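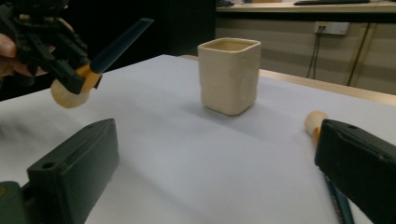
Jocelyn Hawthorne tells me I have been putting mustard on the wrong side of the bread my whole life, and she says it so cheerfully that I hand over the knife. Mustard goes against the cheese, she explains, and the meat gets the butter. We are standing in the back kitchen at Burkach, a smokehouse and lunch counter on a road that mostly carries hay trucks, and it is not yet nine in the morning.

I came for the ham. People drive a long way for the ham, and I'll get to it, but what I want to tell you about first is the turkey, because I have never been a turkey person and I ate it standing up for most of two days.

The birds go into brine on a Monday. It's a plain brine (salt, brown sugar, bay, black pepper, a fistful of bruised juniper) and they stay in it for two nights, turned once. Then they hang in the cold room until the skin goes dull and tight and feels like paper under your thumb. Ibsa Tsegaye, who runs the smoke, will not load a bird that still feels tacky. He pressed my finger against one that was ready and one that wasn't, and once you've felt it you couldn't mix them up.

The smoke is apple with a little cherry, from prunings that come in by the trailer load every spring and sit under a tin roof until they're a year old. "Young wood tastes like a campfire," Ibsa says. "I like campfires. I don't want to eat one." He starts the house low, 6 hours at a temperature that would barely trouble a loaf of dough, and then brings it up for the finish. The breasts come out the color of an old fiddle. Slice one warm and the juice runs right off the board, so they wait, and I had to wait too, which was hard!

Now the ham. Burkach makes three kinds, and the one everybody asks for is called the Grandska. It's a bone-in half, dry rubbed, smoked twice with a rest in between. The first smoking sets the outside and the second goes deeper, and the fat turns sweet and a little nutty, almost like toasted walnut. I had it thin on rye with Jocelyn's mustard (cheese side, yes). I had it thick, fried in its own fat beside two eggs. I had a cold scrap of it from the slicer with coffee and I think that may have been the best of the lot.

The recipe is older than the shop. Gunvor Moen started it in a garage with a smoker built from a bakery proofing cabinet, selling to neighbors out of a cooler, and her notebook is still on a shelf over the sink. Some pages are so greasy you can read them from the back. The ham page has 219 written at the top and circled hard, and when I asked if it was a temperature she laughed and said it was the price of the cabinet. The temperature is written nowhere. She taught it to Ibsa by having him hold his palm near the door.

There have been a few wrong turns. Tyson Lemieux, who handles the sausage, spent one whole winter on a blueberry breakfast link that came out gray. It tasted wonderful, he swears, but you had to close your eyes. He has had much better luck with the Brilico, a coarse pork sausage with fennel, orange peel and a good kick of red pepper, sold fresh on Saturdays in rope coils. Cook it slowly in a covered pan with a splash of water, then take the lid off and let it brown. Don't prick it. If you have some left over, crumble it into white beans with a spoonful of the tomato jam Aicha Abou Zeid makes for the counter, and eat that out of the pot.

Aicha's jam deserves its own story, really. She makes it only when the local tomatoes are in, so the last jars from the previous August were nearly gone when I visited, and the two of us scraped one clean with the heels of a loaf. It has ginger in it, and something smoky I kept guessing at. Paprika? No. She puts the halved tomatoes on the bottom rack under the hams for the last hour, so the drippings and the smoke do the seasoning.

If you buy a ham to take home, a few things I learned. Let it lose its chill before it goes in the oven. Cover it tightly, with a cup of cider in the pan, and keep the heat gentle, since it is fully cooked and only wants warming. Leave off the glaze the first time. Save the bone and put it in split peas with an onion and a carrot, and don't salt anything until the very end.

The counter opens at ten and the turkey tends to be gone by one. There's a picnic table around the side with a good view of the woodpile, and on a still day you can sit there and smell the cherry coming through. Get the rye. Ask for extra mustard, and let Jocelyn put it on.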